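Print
E-mail

ok so a few of you asked how the move to one car is going. short version: we sold the second one in November and I have opinions. thread, typing fast, kid's at practice until 6

background. two adults, one kid, two cars, a town where the bus is a rumor. I work days at the Robichaud plant office, Harvey does early shift at Drolard. opposite ends of town. naturally

what pushed us over: the transmission on the older car. shop wanted 3000. for a car I would not have paid 3000 for. sat in the parking lot and ate a granola bar and thought, what if we just didn't

so we didn't

first week was bad. I'm not going to dress it up. left the house at 5:40 to drop Harvey, drove home, made lunches, drove the kid, drove to work. gas went UP that week. we had one car and somehow drove it like three

second week we figured out the thing we should've figured out first, that the trips were the problem. wrote them all down on the back of an envelope. every drive for seven days, who, where, what for. do this before you sell anything. takes a pen

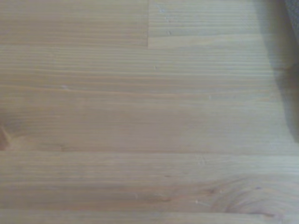
the envelope was embarassing. grocery store on Monday for milk. same store, next day, for the thing I forgot while getting milk. pharmacy. library drop. pharmacy again. a trip to return a phone charger that cost less than the gas to return it

rule now is one grocery run and one errand loop. loop goes pharmacy, library, hardware, home. if it didn't get on the list it waits. we have eaten some strange dinners. rice and pickles. it was fine

Harvey bikes to work on dry days. 3 miles, mostly flat, one nasty left across the county road. he was against it for years on principle, then did it for a week and now he talks about tire pressure at the table

he got the bike secondhand, an Amley, heavy as a fridge. people kept telling him to get something lighter. he likes it. it has a rack, the rack holds a lunch and rain pants, end of story

rain pants. buy them before it rains. learned that one on a very long ride home

ok the money since that's what everybody DMs about. insurance dropped the day we took the second car off. registration gone. no more oil changes x2. I'm not posting our numbers but look at your own insurance bill, the per-car line, and sit with it a minute

stuff that costs more now: cabs. we've taken a few. school called with a fever at 11 and Harvey had the car, so I took a cab to the school and a cab home with a very gray child in my lap holding a grocery bag. paid it gladly. still cheaper than a car sitting in the driveway all year in case of fever

and rides from other people, which you pay for in other ways. I'm bad at asking. grew up in a house where you did not ask. but a mom on our street drives to the same practice and I'd been following her taillights every Friday for a year like an idiot. asked her. she said oh thank god can you do the pickup half

so now I do pickup and she does drop off and I get an hour. this hour! the one I'm typing in

things I miss: leaving without telling anyone. that's a real one and I don't have a fix. used to be I could just go. now there's a calendar on the fridge and you write on it in pen and if you didn't write it down you're walking

we had one big fight about the calendar. I had the dentist, he had a thing across town, neither of us had written it. both of us certain. I rescheduled. I'm over it (I'm mostly over it) 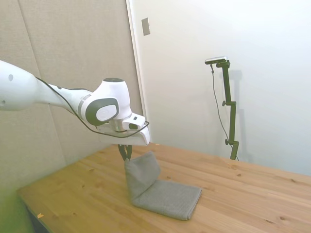
Audrey-Anne Carrier says this only works with one kid and once there are two in different schools the whole calendar falls apart by October. she tried it for most of a year and bought a minivan, no regrets, and would like people to stop telling her to get a cargo bike

fair! totally fair. I'm not telling anybody to do it. with two schools and two bells I think I'd have quit in the first week. and anyone whose job moves around, home care, cleaning, trades, forget it, you need the thing with wheels

also I should've said up top that we're both on fixed shifts. if either of us got mandatory overtime at random it'd be over. Harvey's plant posts the schedule well ahead and that's doing a lot of the work in this story

someone else asked do you rent a car when you need two. yes, twice so far. there's a Stania lot behind the tire place, small outfit, older cars, they don't make you sit through the speech. reserve early for long weekends. the second time we left it late and ended up with a pickup. kid was thrilled

what I'd do differently, quick bc practice lets out soon:

do the envelope first. already said it. saying it again

try it for a month with the second car parked and the keys in a drawer. we skipped this as ours was dead anyway but if yours runs, park it. see how many times you open the drawer. start it up now and then so the battery doesn't go

talk to your boss before, not after. I asked to shift my start by half an hour and it was a two minute conversation I'd been dreading for a month

figure out the sick kid plan. who goes, how, what number do you call. tape it up somewhere

get a decent cart if you can walk to any kind of store. I resisted the cart. I thought it was for my grandmother. my grandmother was right about the cart, and about wool socks

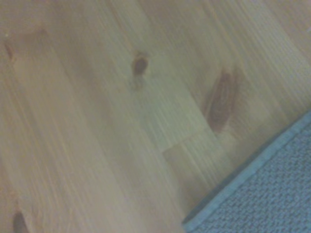
winter is the part I can't tell you about yet, not properly. we've had frost and one morning of ice and Harvey took the ride that day so I walked the kid in. it's 3 long blocks plus the hill. she complained up to the hill and then found a frozen puddle and I couldn't get her to leave it

the ice plan is we all get up early and do the big drive like that first week. gas be damned. won't be every day

oh and the driveway. we have a whole half a driveway now. Harvey wants to put a basketball hoop out there, I want a raised bed, the kid wants a trampoline and has drawn up a petition. it's got several signatures on it, at least one of them belongs to the cat

someone's going to ask would we go back. if the job changed, yeah, tomorow. I don't have a philosophy about it. the car died and the math was ugly and we got stubborn

what I didn't expect is how much less stuff we buy. not on purpose. you just don't end up in the store. I used to go in for tape and come out with a lamp

will try to answer the rest tonight after dishes. the insurance one especially, there's a question to ask them about pausing vs canceling and I need to find my notes so I don't tell you wrong

kids are coming out. it's my half. bye

Print
E-mail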